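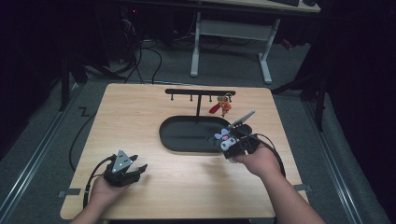 图3 手持夹爪示教采集。操作者双手各持一个夹爪，桌面中央为带托盘的钥匙挂架，右侧夹爪与毛绒玩偶挂件接触。

3.2 示教数据采集

本文的示教数据由操作者手持夹爪直接完成任务得到，采集时不需要机械臂在场。视角取自操作者头部高度，朝向桌面，与部署阶段机器人头部相机的视角大致对应。图3给出了挂件整理任务中的一个时刻：右侧夹爪贴着玩偶，玩偶位于托盘右端上方；左侧夹爪停在桌面左下部，两指朝右，机身上方竖有一块带黑色圆点的白色三角标记板。挂架由一根立柱和一根横杆组成，横杆下有四个小挂钩，最右侧的挂钩上挂着一个带红色流苏的钥匙扣。

两个夹爪均通过线缆与采集主机相连。无线方案在预实验中也试过，但图像与开合量之间的时间差不稳定，后续对齐工作量较大，因此正式采集全部改用有线连接。线缆从夹爪后部引出，长度留有余量，操作者在桌边移动手臂时不应感到明显牵拉。Min-kyu Ko在早期试采中发现，线缆一旦压在桌沿与前臂之间，腕部转动会变得迟缓，这类片段后来单独标注，不进入训练集。

任务定义如下。每次示教开始前，毛绒挂件和钥匙扣由助手摆放在初始位置，挂架的朝向在小范围内随机变化。操作者需用夹爪拿起指定挂件，将其挂到指定的挂钩上，然后松开夹爪并退回桌面两侧。挂件掉落后允许在原地重新拿取，但一次示教中最多重试2次，超过则该次作废。操作者不得用手指直接接触物体。挂架发生移动时，可以用另一侧夹爪扶住托盘边缘，这一动作不作强制要求，由操作者自行决定。

我们将这一任务与Malgate平台上的主从遥操作方式作了对照。遥操作时，操作者坐在机器人侧后方，通过一对主手控制两条机械臂，画面由显示器提供。两种方式使用相同的物体、相同的挂架和相同的任务说明。参与采集的操作者为Ye-seo Noh、Ok-hee Jang和A-yeong Nam，三人均先完成19次练习，练习数据不计入统计。遥操作练习安排在手持练习之后，间隔至少一天，以减轻疲劳的影响，但顺序效应并未完全消除，第5节将再作讨论。

手持方式共得到1396条有效示教，遥操作方式得到166条。数量差距主要来自单次耗时和复位时间。手持方式下，操作者放下夹爪即可协助复位；遥操作方式下，每次复位前须将机械臂移到安全位姿并确认停止，助手才能进入工作区。另外，将挂环对准挂钩需要较细的腕部调整，遥操作缺少力反馈，操作者常在接近挂钩时停顿，反复观察画面后再继续。手持时夹爪与物体的接触力可以直接传到手上，停顿较少。

手持数据不能原样用于机器人。人的手臂可以到达一些机械臂无法到达的姿态，尤其是从挂架后方绕行时。我们用Markano工具包对每条轨迹作逆运动学检查，凡存在不可达或接近奇异位形的片段，整条轨迹予以剔除，不作截断处理。Fouad Mansour比较过截断与剔除两种做法，截断后的轨迹会在缺口处产生速度突变，训练出的策略在同一位置附近容易抖动。上文的有效示教数量为剔除之后的结果。

夹爪位姿由标记板定位与惯性测量融合得到。标记板被前臂或物体遮挡时，短时间内仅依靠惯性测量外推；遮挡时间较长的片段由标注人员回看，确认位姿是否漂移。夹爪开合量由内部编码器读取，按各夹爪的标定曲线换算为指尖间距。左右夹爪分别标定，每天采集开始前复查一次，偏差超过阈值时重新标定并记录在采集日志中。

图像与位姿统一重采样后，以片段为单位存储。每个片段附有操作者编号、挂件类别、目标挂钩序号和重试次数。玩偶类挂件形变明显，同一抓取点在不同片段中的外观差别较大，因此不标注关键点，只标注夹爪首次接触与最终松开的时刻。标注由两人独立完成，不一致处由第三人裁定。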